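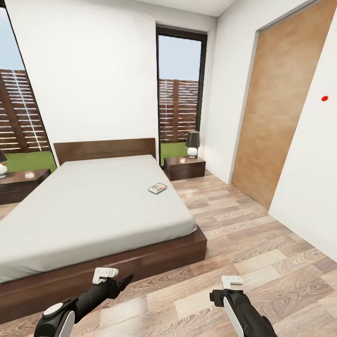 A dark wood bed and a plain grey sheet

Search this site Enter title, author or keyword Go

The holiday reading pile, and why Ditumel is on top of it

So I finally read Ditumel, and I've been a bit of a bore about it at the shop ever since. If you came in last week and only wanted wrapping paper, sorry! You got the speech as well.

It's the new paperback from Vukton, 28 short chapters, and it follows three sisters who inherit their aunt's ferry licence on a lake that's been drying up for years. The eldest wants to sell. The middle one wants to run the boat until it sits on mud. The youngest has come home from the city with a secret and a very bad haircut, and she narrates the whole thing in a grumpy, funny voice that I missed terribly once I'd finished. There's a chapter where they try to cook the aunt's fish stew from memory and can't agree on a single ingredient, and I read that one twice before I'd let myself go on.

I should say I nearly gave up early. The opening is a long description of the jetty and the neighbours and the neighbours' boats, and I put it down for 2 nights in favour of a crime novel (which I'd guessed by the halfway mark, serves me right). Then I picked it up again and reached page 67, where the letter arrives, and that was my evening gone. Stick with it till the letter, that's all I ask.

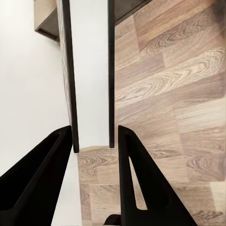
Page last changed: Mon 28 December

A few of you have asked whether you need to have read Endano first. You don't. Endano is set on the same lake a generation earlier, and the aunt turns up in it as a girl, so there's a small extra pleasure if you know her already, but Ditumel explains itself perfectly well. I read them in the wrong order, with Endano second, and rather liked meeting the aunt young after I'd spent a whole book with everyone mourning her. Endano is the sadder of the two. It's also the one with the better dog.

The cover has divided us. I love the grubby yellow. Others behind the counter at Daneshvar Books think it looks like a tin of mustard, and one customer asked if we had it in a different colour, as though it were a jumper. We haven't. Vukton did a first printing of 2,000 and they all look like mustard.

What you do get is a decent-sized typeface, good creamy paper and a map at the front, which I flipped back to constantly. I do wish there'd been a family tree too. There are a lot of cousins and two of them share a nickname, and I drew my own tree on the back of an envelope somewhere near the wedding. It's still in my copy.

For book clubs, this one's a gift. You could argue all night over whether the middle sister knew about the money (I say she did, and I'll take on anyone who says otherwise). The club price applies as usual if you're ordering for the whole group, and please give us a bit of warning because the warehouse is slow over the break.

Next up for me is the short story collection I keep moving from one side of the counter to the other. The author's new novel is due in April, and I'd like to have caught up by then. If you've read the stories already, come and tell me which one to start with, but no endings please.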